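How to Hang a Small Painting Show in One Room

These steps cover a show of paintings on plain drywall, hung by two people in a day. They come from the way we hang the fall show at the Plundia room every November. You can do it with fewer tools than we use, but don't try it without a level.

What you need

Tape measure, pencil, spirit level, stepladder, hammer, picture hooks, D-rings, braided wire, low-tack painter's tape, cotton gloves, and a printed list of the works with sizes. The list matters most. Ask each artist for the size including the frame, because many will send you the size of the canvas alone.

Step 1. Check the work as it comes in

Unwrap each painting flat, on a clean blanket. Look at the corners of the frame and the surface of the paint, and write down any damage before the artist leaves. Both of you sign the sheet. Put a number on the back on a strip of painter's tape and put the same number on your list. Keep the wrapping, with the same number on it, somewhere dry.

Ask if the paint is fully cured. An oil painting with thick passages may feel firm on top and still be soft underneath, and it should not be stacked against anything.
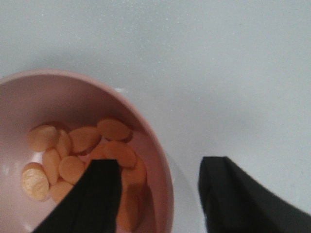

Orange pieces in a pink bowl

Step 2. Lay out the walls on the floor

Stand the paintings on the floor against the walls, on foam blocks or folded towels. Start with the largest piece and give it the wall people face when they come in. Put the next largest across from it. Fill in from there.

Move things until no two neighbors fight. Two strong reds side by side usually do. A small quiet painting next to a big loud one will get skipped, so give it a short wall of its own if you have one. Leave the room, come back in and look again. When you are both satisfied, take a phone picture of each wall. 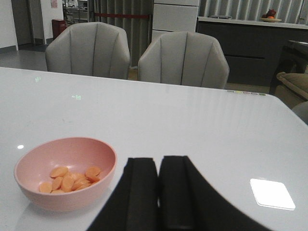

Step 3. Work out the spacing

Add up the widths of the paintings on one wall. Subtract that from the length of the wall. Divide what is left by the number of paintings plus one. The answer is the gap between paintings and also the gap at each end.

Say the wall is 114 inches long and you have 3 paintings that add up to 41 inches. That leaves 73 inches. Divide by four and each gap is 18 1/4 inches. If that looks too wide, bring the paintings closer together and let the two end gaps grow. Keep the inner gaps equal.

Step 4. Mark the height

Pick one center height for the whole room. We use 58 inches from the floor. For each painting:

Measure the height of the frame and divide by two.
Pull the wire up in the middle, as the hook will, and measure from there to the top of the frame.
Subtract the second number from the first.
Add the result to 58. The bottom of the hook goes at that height.

Write the number on the tape strip on the back -- you will want it again if somebody swaps two pieces.

Step 5. Hang and level

Use two hooks per painting for anything wider than your forearm. It stays level longer and the load is shared. Check the weight printed on the hook packet and stay well under it. One person holds, the other guides the wire. Set the level on top of the frame, adjust, and step back.

Step 6. Labels and lights

Put each label to the right of its painting, with all the top edges at one height. Title, artist, medium, price. Check the spelling of every name against the entry form. We once printed Štěpánka Šindelář without her accents and had to redo the whole sheet.

Aim the lights last. Start from the ladder with the room otherwise dark, and tilt each lamp until the glare on varnished work is gone from eye level.
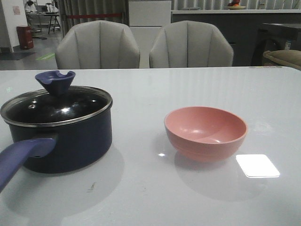 By Teodor Ilie

A note on taking the show down, which gets less attention than it should. Work from your list, one wall at a time, and match each painting to its numbered wrapping before you take down the next. Collect the hooks in a jar. Fill the holes the same evening, sand in the morning, and touch up with paint from the original can if you still have it.

Sold works go in a separate corner with the buyer's name on the front of the wrapping. Kvido Oravec keeps the sales book for our show, and nothing leaves the room until he has ticked it off.
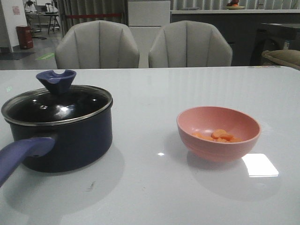 Saucepan with glass lid, pink bowl

If an artist can't collect on the day, agree on a date in writing and store the painting upright, off the floor and away from radiators.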